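Bon, thread rangement / héritage de paperasse, parce que trois personnes m'ont posé la question en DM et que je réponds jamais. C'est parti, en vrac.

1/ Contexte : je vide l'appart de ma tante à Trarnmont. Elle gardait TOUT. Relevés, garanties, modes d'emploi, talons de chèques. Un meuble entier rien que pour ça.

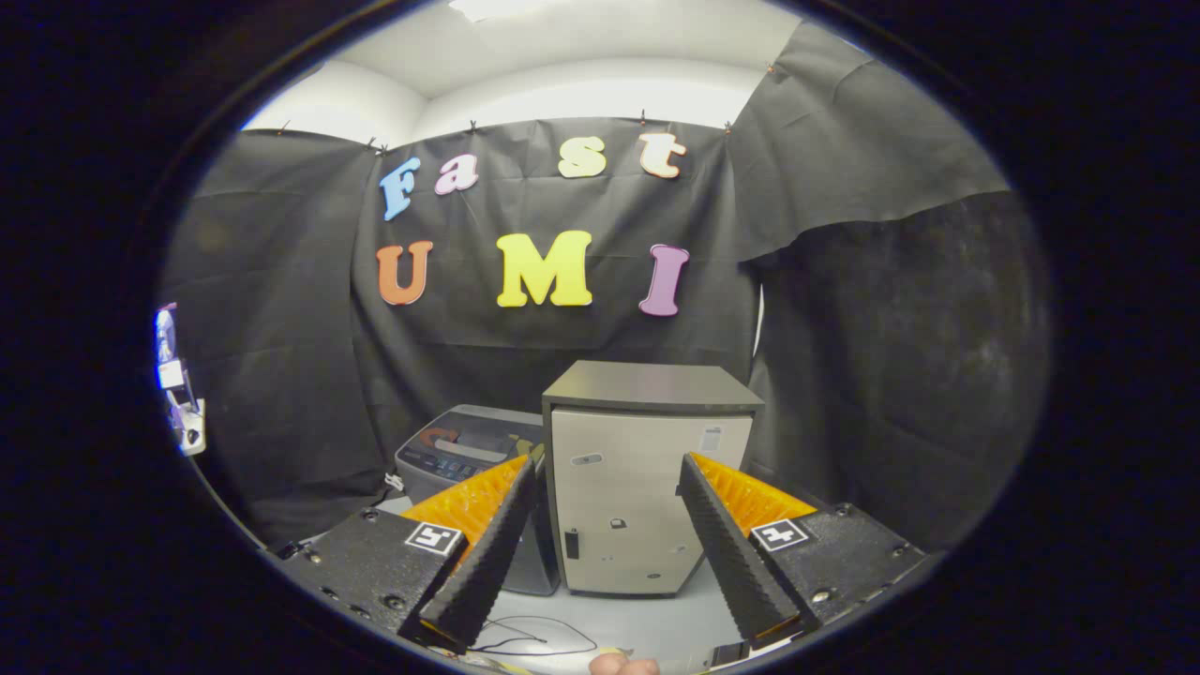
2/ Première erreur : j'ai voulu trier par année. Ne faites pas ça. Une facture de chaudière de 2000 rangée avec les cartes de vœux de 2000, ça aide qui ?

3/ Donc tri par « qui pourrait me réclamer ce papier ». Impôts, banque, assurance, syndic, retraite. Le reste dans un carton « on verra ».

4/ Le carton on verra est devenu deux cartons. Bref.

5/ Les relevés bancaires : on m'a dit cinq ans. Bulletins de paie : on garde jusqu'à la liquidation de la retraite. Pour une succession c'est encore autre chose, demandez au notaire, vraiment, je suis pas juriste.

6/ Notre notaire c'est Mireille Karam, une patience d'ange. Je lui ai envoyé 119 pages scannées un dimanche soir. Elle a répondu « merci, il m'en fallait 2 ».

7/ Scanner : l'appli de mon téléphone, suffisant. J'ai perdu une soirée à vouloir tout nommer proprement. Maintenant c'est organisme + année et basta.

8/ Le truc pénible : les petits contrats oubliés. Une assurance Claklow pour un lave-linge qui n'existe plus. Prélevée tous les mois. TOUS LES MOIS. Lettre recommandée partie ce matin.

9/ Idem un abonnement Umus, une revue de jardinage apparement. Ma tante avait un balcon plein nord et un ficus.

10/ Regardez les douze derniers mois de prélèvements avant de fermer quoi que ce soit. Ligne par ligne. C'est chiant mais c'est là que tout se cache.

11/ Pour les photos et les lettres — stop. Pas en même temps que les factures. J'ai ouvert une enveloppe d'Itziar Montoya, sa copine de pension, et j'ai plus rien fait de l'après-midi.

12/ Elle écrivait très bien d'ailleurs. Si quelqu'un connaît la famille Montoya passée par Lorente, mes DM sont ouverts, j'aimerais leur rendre les lettres.

13/ La destruction : broyeur prêté par Donal, mon voisin. Il chauffe au bout de dix feuilles. On fait des pauses, on boit un café, il me raconte ses histoires de copro. Compter trois soirées quoi.

14/ On me demande si je garde le meuble. Je sais pas encore. Trop profond pour mon couloir, et mon frère dit qu'il le prend puis qu'il le prend plus.

15/ Edit pour ceux qui demandent : oui les garanties d'appareils morts vous pouvez jeter. Les factures de travaux NON, surtout si vous vendez derriere.

16/ Je reprends jeudi avec le carton on verra numéro deux. Si vous avez un modèle de lettre de résiliation pour décès qui tient en cinq lignes, je prends.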